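Work and Automation, Unit 8
Small-bench automation and the people beside it
Instructor: Solène Moulin
Handout revised 17 May 2022

Read this before the session. The case is a packing and returns shop called Isten, which handles small goods for toy and craft sellers. Two of those sellers, Joly and Pranano, make up most of the volume.

1. What the job was

Before the change, a returns packer at Isten did the whole job alone. You opened the carton, looked at what came out, decided if it could go back on the shelf, bagged it again and put it in the right basket. A good packer could do this while talking. New people took a few weeks to stop asking questions.

The job description from that period lists "sorting" as one line. When Ryota Mizuno interviewed the packers for his site study, they split that one line into many decisions. Is the bag sealed? Is the material dried out? Has somebody mixed two colors together? Does this seller care? None of this was in the training binder.

2. What was automated

The shop bought a small two-arm bench system and had it set up by an integrator, Zokier. The arms pick up a bag or a loose item and move it to a basket. They do not open cartons and they do not decide about damage. A person does that first and marks the item on a screen.

So the task was cut in 2. The part that needs judgment stayed with people, and the part that needs reaching went to the machine. This is the usual split, and you will see it again in the warehouse reading. Note that the packers did not describe the reaching as the bad part of the job. Several said it was the rest between decisions.

3. What changed for the packers

Pace. Before, a hard item slowed one person down for a minute. Now a hard item holds up the bench, and the screen shows it waiting. Management said the display was for maintenance only. The packers read it as a clock.

Skill. Two new tasks appeared: clearing a failed grip and resetting the bench after a stop. Soft goods cause most of the stops. A bag of modeling dough has no fixed shape, and the film folds differently each time it is put down.
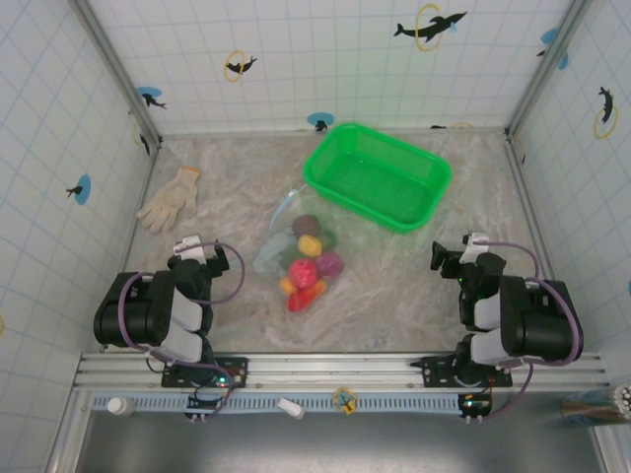

Packers learned to flatten a bag and turn the open end away before stepping back. That knowledge now sits with three people on the early shift – it is not written down, and it is not paid for.

Pay grade. The posts were reclassified from "packer" to "bench attendant" in September. The grade stayed the same. Compare this with the machinist case in Unit 2, where the new title came with a raise.

4. Terms to know

Residual task: work left to people after the rest of a job is automated.
Articulation work: the effort of making separate pieces of work fit together. Clearing a bad grip counts.
Deskilling: see the textbook definition, and be ready to say where it does and does not fit Isten.

5. For discussion

Who should own the knowledge of how to lay out a soft item? What would you put on the screen, and who should see it? Bring one page of notes.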